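5월 30일 (토) 작업 노트 / 시험 주방

오전에는 식탁 쪽 정리를 이어서 했다. 지난번에 상판 닦고 식탁보만 깔아 둔 상태에서 멈췄는데, 오늘은 수저통과 물병 자리를 정하는 것이 목표였다. 식탁보는 연한 파란색 그대로 쓴다. Tultden에서 받은 흰색은 얇아서 젓가락을 놓으면 밀린다. 다음에 주문할 일이 있으면 흰색은 빼자.

식탁보 주름은 아직 남아 있다. 가운데를 가로지르는 접힌 자국이 특히 그렇다. 다림질할까 하다가 말았다. 어차피 물건 올리고 며칠 쓰면 펴질 것이고, 안 펴지면 그때 다시 본다. 둥근 모서리 쪽은 천이 자꾸 돌아가서 아래로 늘어지는 길이가 안 맞는다. 집게를 두 군데 물려 봤는데 의자 넣을 때 걸려서 뺐다.

수저통은 검은색 원통형으로 정했다. 아래쪽에 작은 구멍이 한 줄 뚫려 있어서 물이 그리로 빠진다. 문제는 빠진 물이 식탁보로 간다는 점이다. 씻은 것을 바로 꽂지 말고 건조대에서 말린 다음 옮길 것. 급하면 통 밑에 접시라도 받친다. 지금은 나무젓가락과 긴 나무 조리도구만 꽂아 두었고, 쇠숟가락은 서랍에 그대로 있다. 긴 조리도구를 같이 꽂으면 한쪽으로 기대면서 통이 가벼울 때 잘 넘어간다. 젓가락을 반대쪽에 몰아 꽂으면 좀 낫다. 조리도구만 따로 둘 통을 하나 더 살지는 다음 주까지 써 보고 결정.

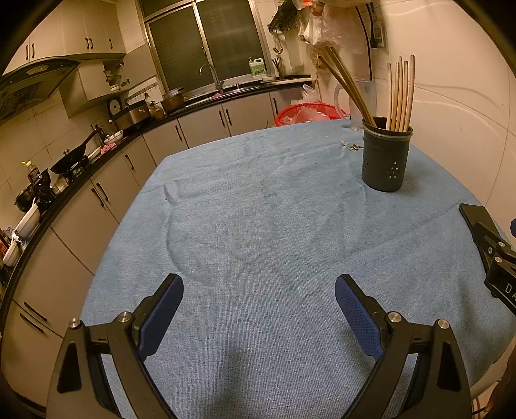

물병은 손잡이 달린 투명 플라스틱으로, 수저통 뒤에 둔다. 처음에는 싱크대 옆에 두었는데 밥 먹다가 매번 일어나야 해서 옮겼다. 뚜껑은 헐거워졌다. Parsa 것과 지름이 비슷해 보여서 바꿔 끼워 봤지만 안 맞는다. 뚜껑만 따로 파는지 알아보고, 없으면 그냥 쓴다.

식탁 안쪽 끝에 있는 빨간 플라스틱 바구니는 아직 손을 못 댔다. 위에 비닐봉지가 얹혀 있어서 뭐가 들었는지 볼 때마다 들춰야 한다. 봉지부터 분류할 것. 다시 쓸 만한 것은 접어서 한 봉지에 모으고 찢어진 것은 버린다. 벽에 걸어 둔 비닐봉지 묶음도 같은 문제다. 말린 것들과 한데 걸려 있어서 하나를 빼면 옆의 것이 같이 딸려 나온다. 말린 것은 날짜를 적어서 상부장으로 옮기고, 벽에는 봉지만 남기는 쪽으로 생각 중. 상부장 맨 왼쪽 칸에 자리가 있다.

벽 콘센트는 위치가 높아서 식탁에서 전기 냄비를 쓰려면 선이 모자란다. 연장선을 쓰면 타일 벽 따라 늘어져서 보기도 안 좋고 걸리기도 쉽다. 냄비는 당분간 검은 조리대 쪽에서만 쓰는 것으로 한다.

구입 내역
수저통 (Clikine) 2,149원
받침 접시용 코르크 매트 1,941원
둘 다 소모품으로 처리. 영수증은 노트 뒤표지 주머니에 넣었다.

오후에는 하부장 손잡이를 조였다. 세로 손잡이 중 다섯 개가 흔들렸고, 그중 하나는 나사산이 뭉개져서 임시로 테이프를 감아 끼웠다. 힘주어 당기지 말 것. Janus 공구함에 맞는 나사가 있는지 확인해야 하는데 오늘은 열쇠가 없어서 못 열었다. 후드 필터도 떼어 보려다가 말았다. 기름때 때문에 한쪽이 안 빠진다. 따뜻한 물에 세제 풀어서 불린 다음 다시 시도.

식탁보 세탁은 40도로 돌리지 말 것. 가장자리가 줄어서 지난번 것을 못 쓰게 됐다. 찬물에 단독으로.

남은 일
- 빨간 바구니 비우고 봉지 분류
- 말린 재료 날짜 적어서 상부장으로
- 물병 뚜껑
- 손잡이 나사 한 개
- 식탁 위 부스러기 닦기 (수저통 옆에 조금 있음)
- 코르크 매트 크기 맞춰 자르기, 지름 80mm

마지막 것은 가위로 하면 가장자리가 부서지니 칼로 자른다. 칼은 조리대 왼쪽 서랍에 넣어 두었다.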